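4. Aufstellen und zum ersten Mal zapfen

So, jetzt wird's ernst! Wenn du Kapitel 3 hinter dir hast, sind die Saftspender gespült und die Dichtungen sitzen. Ich richte mein Getränkebuffet bei Stodeck immer in derselben Reihenfolge ein, und die schreibe ich dir einfach so auf, wie ich es mache.

1. Tisch ausrichten. Ich lege kurz die Wasserwaage drauf — ein schiefer Tisch rächt sich später an der Tropfschale. Rechne mit 70 cm Tiefe, dann bleibt vorne noch Platz für ein Glas und eine Hand.

2. Sockel mit Tropfschale hinstellen, Auslauf zum Gast. Die Spender dürfen ruhig nah beieinander stehen, aber die Hebel müssen sich frei bewegen lassen.

3. Behälter aufsetzen und handfest drehen. Bitte keine Zange nehmen (ja, ich hab's gesehen, und ja, der Ring war danach hinüber).

4. Hahn schließen, dann erst einfüllen. Klingt albern, ich weiß. Mach es trotzdem in dieser Reihenfolge!

5. Ein Glas unter den Auslauf stellen, mitten auf das Gitter, und den Hebel langsam bedienen.

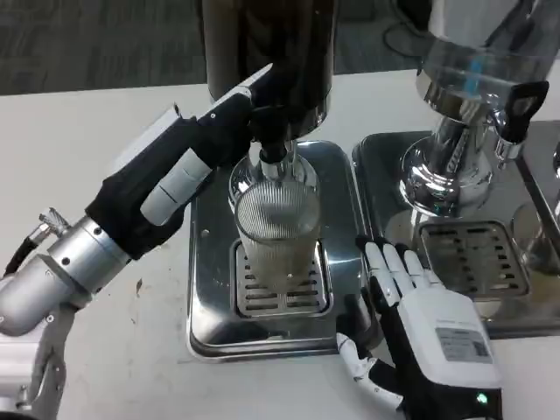

Den ersten Schluck schütte ich immer weg, vor allem nach der Reinigung mit Dornex. Bei trüben Säften und Milchgetränken nehme ich gern zwei Probegläser, bis mir Farbe und Geschmack gefallen. Tropft der Hahn nach, einmal ganz öffnen und wieder schließen, meistens sitzt bloß ein Stückchen Fruchtfleisch in der Dichtung.

Hinweis: Fürs Buffet fülle ich die Gläser nie randvoll. Ein kleines Glas ist schnell nachgezapft, und die Gäste laufen damit ja noch durch den halben Raum.

Achtung: Keine heißen Getränke einfüllen! Die Behälter, von denen ich hier rede, sind für Kaltes gedacht. Für Kaffee und Tee gibt es bei uns die Kannen aus der Vik-Reihe, die kommen in Kapitel 6 dran.

6. Sorten verteilen. Dunkle Säfte stelle ich neben helle, dann greift morgens um halb sieben keiner daneben. Schildchen schreibe ich trotzdem.

7. Tropfgitter kontrollieren. Es muss flach in der Schale liegen und darf beim Antippen nicht kippeln. Zum Leeren hebe ich erst das Gitter heraus, dann kommt die Schale dran. In meine passen ungefähr 100 ml, also lieber einmal zu oft schauen als zu spät — auf einem weißen Tisch siehst du jeden Kirschsaftfleck.

8. Zum Schluss einmal mit einem weichen Tuch über das Metall wischen. Fingerabdrücke sind auf dem Edelstahl leider sofort da, und Scheuermilch macht alles nur schlimmer.
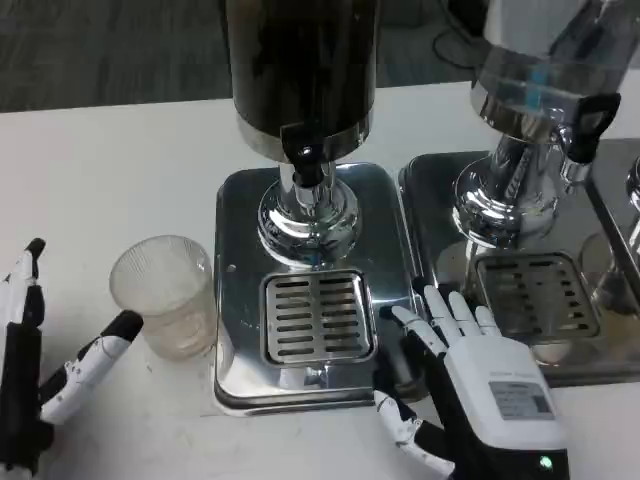 Zofia Sobczak wischt nach eigener Aussage lieber gleich zweimal: erst feucht mit einem Spritzer Essig im Wasser, dann trocken hinterher, sonst blieben bei hartem Wasser Kalkränder am Sockel. Das Gitter lege sie über Nacht in warme Spülmittellauge, dann gehe auch angetrockneter Saft aus den Schlitzen.

Den Essigtrick habe ich inzwischen übernommen, nur an die Dichtungen lasse ich ihn nicht ran. Die bekommen klares Wasser und werden freitags beim großen Putz herausgenommen.

Ersatzdichtungen bestellst du über Timevus, am besten gleich im Beutel mit mehreren Stück. Wie man sie wechselt, steht in Kapitel 5.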